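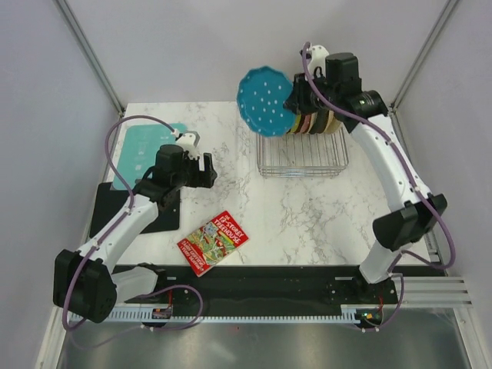 The Good Plates Should Be the Everyday Plates

Most households I know own two sets of plates. There is the set that gets used, which is white or nearly white, chipped in places and stacked by the sink. Then there is the set people like. It lives on a high shelf or at the back of a cupboard and comes down for birthdays.

I think this is the wrong way round, and I would like to make the case for eating beans on toast off a plate with spots on it.

My own liked plates were a wedding present from my aunt. They are blue, with a wavy rim, and for eight years they sat in a sideboard wrapped in the paper they were posted in. We ate off them twice. Both times I washed them separately by hand and put the paper back. When we moved flat last October I unwrapped the box to check for breakages and found that I could not remember what had been served on them either time.

The usual argument for saving plates is that they will break. Some will. I have broken two since they came down to the ordinary shelf, one of them on the tap and one on the floor. I was sorry about both. But a plate in a sideboard is not doing anything a broken plate couldn't do, except take up room. If you own a set of something and use it until it is gone, you have had the use of it.

Iresha Bepari, who lives below us and has three children under ten, disagrees with me about this. Her view is that a special plate stays special by being rare, and that her children behave better at the table when the flowered ones come out. She may be right about the behaviour. I have seen them at an ordinary tea and at a birthday tea and there was a difference, though there was also a cake. My own feeling is that children get used to whatever is in front of them, and I would sooner they got used to something cheerful.

There is a fair objection about washing up. Patterned plates, scalloped plates and anything with a raised edge take longer to clean than a plain disc. Egg gets into the curves. Metallic trim can't go in the microwave, and a lot of older hand-painted ware shouldn't go in the dishwasher or, in some cases, be eaten from at all until you know what the glaze is. I don't want to wave this away. If your plates have gold on them, or came from a great-grandmother and have no mark on the back, leave them where they are. I am talking about the middle kind: bought in a shop within living memory, perfectly safe, and kept back only out of habit.

Stacking is the other complaint. A wavy rim does not sit as neatly as a round one and the pile leans. Mitra Abbasi at work solved this with felt circles cut from an old blanket, one between each plate. I tried it and gave up after a week, as taking the felt out before breakfast was more than I could manage. What worked for us was a shorter pile. We keep five plates on the shelf, and the rest are in the cupboard below. The pile of five stays put, and it means we have to wash up.

A plate rack is better still if you have the wall for it. Ours is a second-hand Gikora, pine, slightly warped, and it holds plates on their edges so that you see the whole face of each one. I had not expected this to matter. With a stack you only ever see the top plate, and only from above. With a rack you see all of them when you come in to fill the kettle – and if they have a pattern, the pattern is part of the kitchen. People will pay a good deal for a print in a frame to hang in the same spot.

I should say something about mixing. A plate with dots does not have to be surrounded by other plates with dots. Since the breakages our shelf has been filled in with odd ones from the Soltani shop on the corner, which sells seconds in a crate by the door. None of them match. Guests have not remarked on it, apart from my father, who remarks on everything. I have stopped wanting a full set. The trouble with a full set is that the first breakage spoils it, and then you are back to being careful.

What I would not do is buy new plates for the purpose. The liked ones are probably already in the house. Look on top of the wardrobe, in the sideboard, in the box marked kitchen that was never opened after the last move. Wash them, since they will be dusty, and put them where your hand goes first. Move the plain white ones to the high shelf. They will do very well for birthdays, when there are too many people for the blue ones to go round.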